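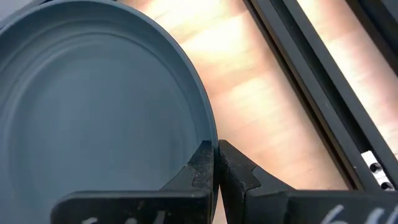
*A blue-gray plate, undecorated, with a raised rim.*

Tiruwork Derese ran 39 miles a week through most of her junior season. For the summer before her senior year she has raised that slightly and changed almost everything else: the surfaces, the order of the hard days, and how long she waits between repetitions. She races the 3,000 meters indoors and the steeplechase outdoors for the Homov club, and we spoke on August 17, 2022, after a morning session on the Abera loop.

The loop is packed dirt with one paved crossing. Derese runs it counterclockwise because the long grade then falls in the second half.

"On the track I knew my pace to the tenth," she said. "On the loop I have to run by effort, and I was bad at it. My first month I went out too hard on every single tempo. My coach let me do it for a while and then took my watch."

The watch came back, with the pace display turned off. She now records only total time and heart rate and enters both in a log after she gets home. The tempo run itself is split into 4 equal segments with a short jog between them. She used to run it as one continuous effort.

"The total work is the same. What changes is how I finish. With the breaks I can hold my form to the end of the last one. Without them my hips drop and I start reaching with my foot."

Reaching is a term she uses often. It refers to landing with the foot too far ahead of the body, which brakes the stride. In the steeplechase it also spoils the approach to the barrier. Derese traced most of her problems last spring to the five steps before the water jump, where she was shortening her stride, then overstriding to make up the distance.

"I was looking at the barrier too late," she said. "You come off the turn, you see it, and you have to decide right then. I was deciding three steps out. By then you're just guessing."

Her barrier work takes place twice a week at Morno, where the club has the use of an older track. The drill has not changed since June. She runs 300 meters over three barriers at race effort, walks back, and repeats. The barriers are moved a little between repetitions so that she cannot count steps. On one day she leads with her left leg only, on the other with her right.

"The right is still slower. I can do it alone, but in a pack I go back to the left every time. Then I get boxed in, and I've lost two places for nothing."

Asked whether she would rather drop the event and concentrate on the flat distances, she said no, and then qualified the answer. Indoors, she prefers the flat race. It is easier to plan, and the result says more about fitness. Outdoors she finds it hard to stay focused without something to jump over.

Strength training is limited to two short sessions, both after running. She does single-leg squats, calf raises with a straight and a bent knee, and hip work with a band. The calf raises were added after a sore Achilles tendon cost her part of the winter. She described the injury as minor and her handling of it as poor.

"I ran on it for nine days. It hurt at the start and then it warmed up and felt fine, so I told myself it was fine. If I had stopped on day two, I would have missed a week. I missed five."

She now follows a simple rule for pain that appears at the start of a run and fades. She finishes that run easy, takes the next day off, and tells her coach before the following session.

Food gets less attention in her log than it once did. She eats within an hour of hard sessions, usually rice and eggs, and no longer weighs portions. She does write down hours of sleep.

The first cross country race of the fall is the Nello Invitational in September. The course is flat for the opening mile and narrows at a gate, and Derese was stuck behind traffic there last year. She intends to start faster this time and settle after the gate. She has practiced the opening twice, with three teammates running next to her.

"Both times I got to the gate in front," she said. "Both times I paid for it in the last half mile. So we're still working on that part."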